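From: Lindsay Lockyer
To: Onley teleop list
Date: 6 July 2025
Subject: Re: [teleop] Leader arm or hand guiding for tight rooms?

Othmane Abou Zeid wrote:
> We have 41 demonstrations from hand guiding and I don't love them.
> My shoulder is always in the way of the wrist view, and the
> arm sags a bit whenever I let go. Has anyone on the list switched
> to a leader arm for bathroom work? Is it worth the trouble?

Hi Othmane, and hello to everyone I haven't written to since spring!

Short answer, yes, do switch. I held out for ages (I like having my hands on the arm, it feels like teaching a kid to write) but small rooms wore me down. There just isn't space for me, the arm and a shower curtain. Sanaa and I are at 459 episodes by remote now, and the ones I throw out are mostly my own dithering over which bottle to go for.

Our current task is picking bottles off the top of a dark shelf unit that sits back in a tiled niche. You come in from the left and stop with the fingers a little open over the small black one:
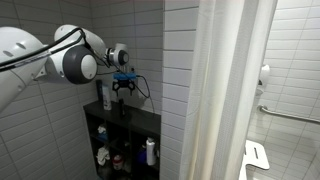
What I'd do in your place

1. Practice the approach without recording until it bores you. Then record.

2. Pause briefly above the bottle before you go down. Wael thinks I overdo this, and he may be right, but my grasps are cleaner for it.

3. Watch your cable slack before you turn the wrist. I forget this one weekly.

4. Keep your 41! Just tag them as hand guided so you can train with and without.

I can send you our leader arm settings if you'd like them, only give me until Tuesday.

Warmly,
Lindsay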